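Lista de verificação da célula de bancada — garras e manuseio de bolinhas
Nastura, unidade Plusthorpe
Inspeção de 16 de junho de 2023, com meus comentários

Pessoal, segue a lista preenchida. Como sempre, escrevi demais nos comentários (o Chalerm Kongkaew já me pediu para resumir e eu já prometi que ia tentar, fica para a próxima!). Marquei OK, PENDENTE ou REFAZER em cada item. A ficha é a 266, a mesma numeração da pasta azul.

1. Parada de emergência acessível dos dois lados da bancada
OK. Testei o botão da esquerda e o da direita, com os braços parados e depois em velocidade reduzida. Só peço que parem de pendurar casaco no da direita.

2. Bandeja encostada na parede, sem objetos estranhos dentro
OK. Gosto dela assim, bem junto da parede, e dentro só pode ter bolinha. Nada de caneta, parafuso ou etiqueta solta. 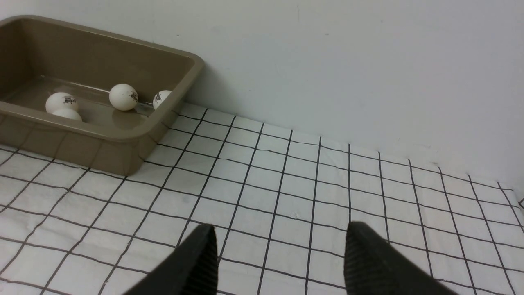 Item 2: quatro bolinhas na bandeja, garra aberta e vazia.

3. Pano quadriculado esticado e preso
PENDENTE. Tem umas ruguinhas e uma dobra perto da parede. Parece bobagem, mas bolinha rola com qualquer coisa, e a norma interna pede superfície lisa em toda a área de alcance. Vou prender de novo com a fita da Fonder, aquela que não deixa cola.

4. Dedos da garra: ranhuras limpas, sem rachadura, sem folga
OK nos dois braços. Passei o pano seco e conferi o aperto com a chave — por favor, anotem o aperto na ficha, não no quadro branco, porque o quadro alguém sempre apaga.

5. Bolinhas em bom estado
PENDENTE. Eu separaria as que estão com a superfície marcada ou encardida. Não é perigo para ninguém, é questão de boa prática: peça gasta atrapalha a comparação entre uma rodada e outra. Vale olhar uma por uma antes de começar, girando na mão, porque o logotipo impresso às vezes fica virado para baixo e engana na conferência.

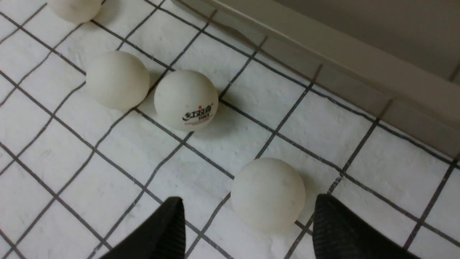 6. Zona compartilhada entre os dois braços
OK, com ressalva. A regra continua a mesma: só um braço entra na zona da bandeja de cada vez, o outro espera com os dedos abertos e fora do caminho. O Oluwaseun Wike perguntou se dava para afrouxar isso quando um deles já está segurando a bolinha, e minha resposta é não, pelo menos até a revisão de setembro. Enquanto um braço segura alguma coisa, o outro aguarda e pronto. 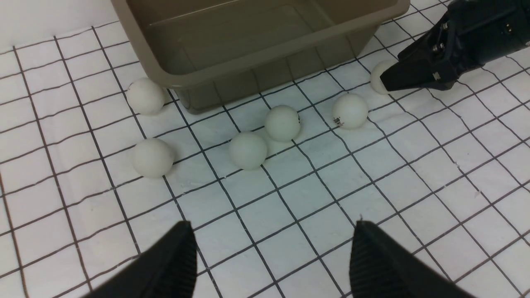

Ainda sobre esse item, a mão da gente segue regra parecida. Bolinha fora do lugar só se recolhe com os dois braços em parada, e quem recolhe avisa em voz alta. Já vi gente esticando o braço “rapidinho” e quase tive um troço!

7. Cabos e fixação das bases
OK. Conferi o torque das bases e puxei cada cabo de leve. A braçadeira nova da Ekwueme ficou ótima, bem mais firme que a antiga.

8. Registro e assinatura
REFAZER. A ficha anterior está sem assinatura no verso. Chalerm, essa é sua, passa aqui no ramal 86 que eu te espero com a caneta na mão.

Pendências abertas: itens 3 e 5 comigo, item 8 com o Chalerm.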